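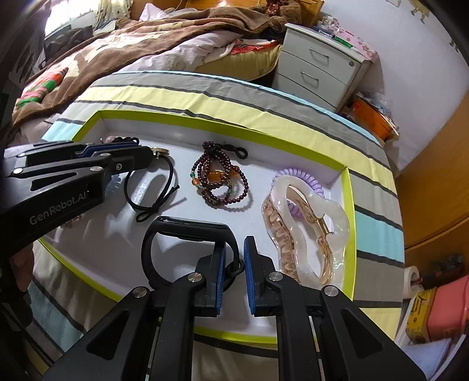

Sorting work at Besent: questions from staff

What is changing on the small items team?
From the summer, part of the picking and sorting of small accessories will be done by robot arms at the Teltutberg site. The arms learn from recordings of people doing the same job with hand-held grippers, and making those recordings is now paid work on the team. A typical task is a shallow tray with a beaded necklace, a claw hair clip and a hair tie in it, to be picked up and put down one at a time. Beads and elastic are harder for a machine than boxes, so they take up most of the recording time.

Will anyone lose their job?
No permanent posts are being cut. Of the 20 people on the team, 16 stay on sorting and returns. The others move to recording, and can ask to move back after the trial.

Can I do the recording at home?
Yes, if your supervisor agrees. You need a flat surface and decent light. Grippers are signed out from Matubbar stores and must be returned by the end of the week.

Is the pay the same?
The hourly rate is the same. There is no target for the number of recordings in a shift. The sorting bonus does not apply to recording hours, and the staff forum has asked for this to be looked at again.

My hands ache after using the grippers. What should I do?
Stop and tell your supervisor. You are entitled to a break of 5 minutes in every half hour of recording, and this is paid. Several people raised this in March.

Do I have to learn to run the arms?
Not during the trial. Training on the Todari control screens is open to anyone who wants it and takes place in work time.

Who do I ask?
Thilini Kumarasinghe for rotas and pay, Imtiaz Bandara for equipment and training.

Page last updated 19/05/2023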